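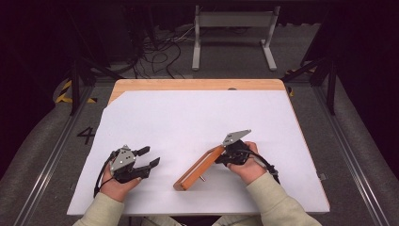 According to Ming-te Tang, the seam position at release matters more than the wrist, and most club bowlers have it the wrong way round. Tang has coached the Warkdale attack since November and has logged 3916 deliveries in that time, nearly all of them in league matches.

"Pace is fairly stable from over to over," Tang said. "Length drifts. By the third spell the good-length ball is landing a yard fuller, and the bowler will tell you it hasn't moved."

Against Lovitberg the drift was easy to measure. Warkdale defended 116 in a match cut to 40 overs a side, and Kao bowled 12 of them unchanged from the top end. The front foot landed further across the crease in each of the last five. 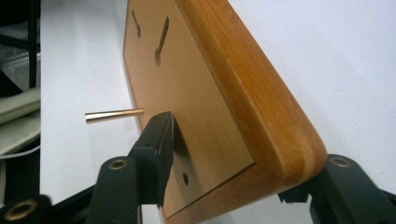

*Pale recessed panel, varnished rim, keyhole-shaped slots.*

Tang left the action alone and moved the start of the run-up back by half a stride. "If the last three steps are rushed, the head falls away and the arm follows it — you correct the approach first." Two net sessions later the landing point had settled.

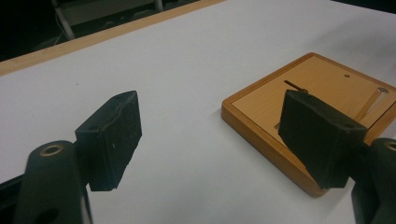

The old ball is a separate matter. Tang wants it bowled cross-seam from the twentieth over on dry pitches, with a deep point and no second slip. Kao prefers to keep the slip. "We have argued about it," Tang said. "Against Cirent he can have his slip for two overs, and then we look at where the edges go."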